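共同オフィスの「お茶の時間」、やめた会社と続ける会社 総務担当に聞く

午後3時、給湯室に人が並ばなくなった。そう話すのは、翻訳会社Ploluvardで総務を12年やってきた女性。取材は同社の会議室で、予定より押して始まった。次の打ち合わせがあるとのことで、かなり早口。メモから起こしたので、順番は多少前後している。

もともと同社には、決まった時間に全員で手を止める習慣があった。鳴るのはただのキッチンタイマー。社員23人、だいたい全員が立つ。

「最初は私も嫌だったんですよ。締め切り前に立てって言われても。でも立たないと、隣の人が何を訳してるか一生知らないままなんです。医療の人と特許の人が同じ部屋にいて、用語でまったく同じところに引っかかってる。それがお茶いれながら分かる」

在宅勤務が増えて、タイマーは引き出しにしまわれた。オンラインでもやってみたそうだ。画面をつないで、各自で飲む。二か月もたなかった。

「音が重なるでしょう。三人以上で雑談にならない。誰かがしゃべって、みんなが聞く。それ会議ですよね(笑)。茶葉を小分けにして自宅に送ったりもしました。喜ばれたけど、飲んだ感想がチャットに来て終わり」

費用の話も聞いた。月に一人あたり数百円。高いと見るか安いと見るか。経理からは毎年6月に「これは福利厚生か会議費か」と聞かれるらしい。答えは年によって違う、と小声で。

では、なぜ戻したのか。

「新人が辞めたからです。二人続けて。面談で聞いたら、仕事は面白かったって言うんですよ。ただ、質問していいタイミングが分からなかったと。チャットに書くほどじゃない質問ってあるじゃないですか。句読点どうしてますか、とか。それを溜めて溜めて、しんどくなっちゃう」

復活させたのは週に二回だけ。出社日の午後、15分。強制はしない。お菓子は置かない。お菓子を置くと取って席に戻ってしまうから、というのが彼女の経験則で、これは他社の担当者と意見が割れるところだ。

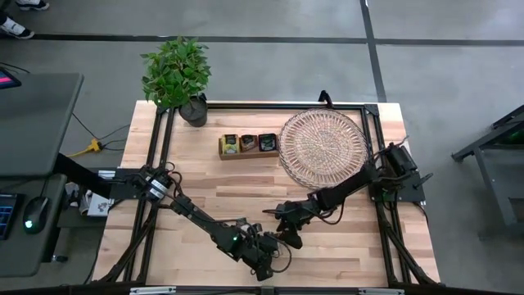
木の天板に鉢植えと、小さな木のトレーに立てたティーパック。

建築設計のRudhamでは逆に、お菓子がないと人が来ない。同社の総務担当とは勉強会で知り合い、今も情報交換を続けている。

「あちらは甘いもの中心で、うまくいってるんです。設計の人って模型とか図面とか、もともと机から離れて話す癖がある。うちは画面に張りつく仕事なので。同じやり方を持ってきても駄目なんだなと」

お茶の種類についても、ずいぶん試した。急須と茶葉から始めて、洗い物で揉めた。誰が洗うのか。当番表を作ったら、当番の日だけ在宅にする人が出た。

「責められないですよ、私だって嫌ですもん。で、ティーバッグに変えた。おいしさは正直落ちます。お茶好きの社員にはだいぶ言われました。でも洗い物の話で空気が悪くなるよりは全然いい。マグは自分で洗う、それだけ」

一時期は専門店のBagheriから紅茶をまとめて取り寄せていた。香りが強く、好き嫌いがはっきり分かれた。残るのはいつも同じ味。捨てるのも忍びなく、彼女が一人で飲んだという。

「夏じゅうベルガモットでした。もういいです、当分」

今はスーパーで買えるものが中心。ほうじ茶、麦茶、カフェインなしのものを必ず一つ。カフェインなしは、妊娠中の社員から言われて入れた。言われるまで気づかなかったのが恥ずかしい、と振り返る。入れてみると、夕方以降はそればかり減るようになった。

置き場所の話になると、声が少し大きくなった。給湯室の奥はだめ。通り道がいい。コピー機の横に置いた時期もあるが、印刷待ちの人と飲みたい人がぶつかって、これもやめた。

「結局、窓のそばの低い棚です。座れない場所がいいんですよ。座ると長くなるし、座った人の輪に後から入るのって勇気いるでしょう。立ってれば、すっと抜けられる」

抜けられること。この言葉は取材中に何度も出てきた。参加しやすさより、帰りやすさ。途中で消えても誰も気にしない。15分のうち最初の5分だけいる人が、実はいちばん多いとか。

共同オフィスFlulletbyに入居する小さい会社の集まりでも、似た相談を受けるそうだ。社員が数人しかいないと、お茶の時間がかえって重荷になる。逃げ場がない。そいういう場合はどうするか。

「よその会社と混ぜちゃうんです。同じ階の人と。仕事の話ができないから、天気とか駅前の工事の話になる。それでいい。それが休憩なので」

効果はあったのか、と最後に聞いた。少し黙って、測っていないと返ってきた。離職は減ったが、同じ時期に給与の見直しもあった。どちらが効いたか、切り分けようがない。

「アンケートは一回やりました。回答が返ってきたのは半分くらいで、満足がほとんど。でも来てる人しか答えないですからね、あれ。役員会に出すのはやめました」

数字の代わりに挙げてくれたのは、社内用語集のこと。訳語の揺れを書きためた共有ファイルで、長いあいだ更新が止まっていた。お茶の時間を戻してから、また行が増え始めた。最初の一か月で33件。書き込んでいるのは主に若手だという。

「立ち話で『それ書いといて』って言うだけです。それで書くんですよ、みんな」

ここで時間切れ。廊下で次の来客が待っていた。帰りぎわ、お茶も出さずにすみません、と謝られた。そういえば出ていなかった。タイマーは新しいのを買ったそうで、前のより音が小さいらしい。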